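Dual-Class Shares: Questions We Keep Getting

Since the Jarnmont listing in April our inbox has filled up with questions about shares that come with fewer votes, or none. The answers below are general and a bit grumpy. Check the prospectus of any company you plan to buy into, and read the part on voting rights before the part with the growth charts.

What is a dual-class share structure?

A company issues two kinds of common stock. Both usually get the same dividend, if there is one. The difference is in the voting. Class A, sold to the public, might carry one vote per share. Class B, kept by the founders and a few early backers, might carry 20. Some companies flip the letters, and some add a Class C with no vote at all, so don't assume you know which is which from the name.

How much control can a founder keep that way?

A lot, for not much money. Take a company where founders hold 15 percent of the shares and each of their shares has 20 votes. The other 85 percent have one vote each. Do the math and the founders end up with 78 percent of the votes. They can pick the board, approve a merger or block one, and the owners of most of the company can write letters.

Why would anyone buy the weaker shares?

Usually they want the company and the weaker shares are the only ones on offer. Plenty of buyers never vote anyway. Index funds may have to own the stock once it joins the index they follow, whatever their managers think of the structure.

The sales pitch is that founders need protection from impatient shareholders so they can plan for the long term. Maybe. We've read that sentence in a great many prospectuses, including Pimentel's, and we have yet to find one that says what the founders will do if the long-term plan is a bad one.

Isn't a good founder worth the risk?

Sometimes. If you had the right founder at the right time, the voting structure didn't cost you a cent. The trouble is that you're asked to make that call at the offering, when the founder has had two good years and a banker is writing the story. Control lasts much longer than the good press does.

Does the weaker class trade at a discount?

Where both classes are listed, you can look it up. The gap is often small in calm times, which some people take as proof that votes don't matter. I'd be careful with that. A vote is worth little until there is something to vote on, and then the price can move very fast. Where the founders' class isn't listed, there is no market price to compare and anyone who quotes you a discount is working from a model.
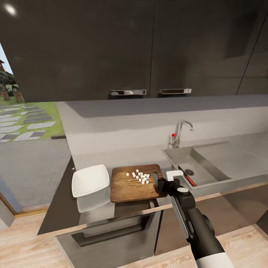
Yeison Castaño wrote in to say we are too hard on founders. He has held Sokano since its first day of trading, has never once had his vote matter, and says he'd make the same purchase again tomorrow. In his view small holders are outvoted everywhere, by founders in one company and by giant funds in the next, and he prefers the founders.

He has a point about small holders. I still don't think the two cases are the same. A big fund that gets tired of management can vote against it or sell, and other funds may do likewise. A founder with a majority of the votes has to persuade one person.

What is a sunset clause?

A rule that turns the high-vote shares into ordinary ones after a set time or event. Time-based sunsets are the clearest. Others kick in when the founder dies, leaves the company or sells below a certain stake. Read the exceptions. Stodgate's clause sounds firm until you get to the part that lets the holders of the high-vote class extend it, by a vote of the high-vote class.

Can high-vote shares be sold or handed down?

It depends on the charter. Many convert to ordinary shares when sold to an outsider, but transfers to family members or family trusts are often allowed. That means you could be backing a founder today and answering to a cousin later on.

What happens to me in a takeover?

Look for equal-treatment language, meaning both classes must be offered the same price. Without it, a buyer could pay extra for the votes and less for everything else. Even with it, the founders can turn down an offer you would have been happy to take.

Don't independent directors look after ordinary shareholders?

They have legal duties to the company and its shareholders, and many take them seriously. They also know who can remove them. I give weight to independent directors whose seats are filled by the low-vote class alone – a few charters do this – and not much to the rest.

Where do I find all this?

In the prospectus, look under "Description of Capital Stock" and the risk factors. For a company that's already listed, use the annual proxy statement, which has a table of the largest owners. Compare the column for share ownership with the column for voting power. If the two are far apart, that's your answer.

So should I avoid these stocks?

We don't tell readers what to buy. My own habit is to want a lower price for shares that come with less say, and to pass when the price doesn't reflect it. I have missed some winners that way.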